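Call for Participants: Remote Handling of Folded and Flexible Materials

Datska Laboratory, Moen Campus
Posted February 7, 2022

The Datska Laboratory invites adults to take part in a paid study of how people guide a robot gripper through contact with soft or creased objects. The study tests a method in which the operator works only from a close view at the gripper and marks the moment when contact is judged to begin. In an earlier round, 33 participants completed 179 trials. The present round extends the method to paper, mesh and other materials that bend under light pressure.

Participants attend two sessions in March, each lasting 20 minutes per task block with rest between blocks. No experience with robots is needed. Applicants must be 18 or older, have normal or corrected vision, and be able to use a hand controller while seated.

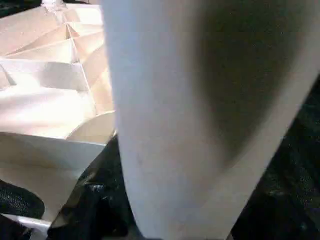 Gripper finger beside a folded paper structure, with black mesh at lower left.

Participation is voluntary and may be ended at any time without loss of payment. Recordings are stored under a participant code and used for research purposes only.

To apply, write to Abdelilah Younis, Study Coordinator, at the Datska Laboratory office and state the days on which you are available. Selected applicants will receive a consent form before the first session.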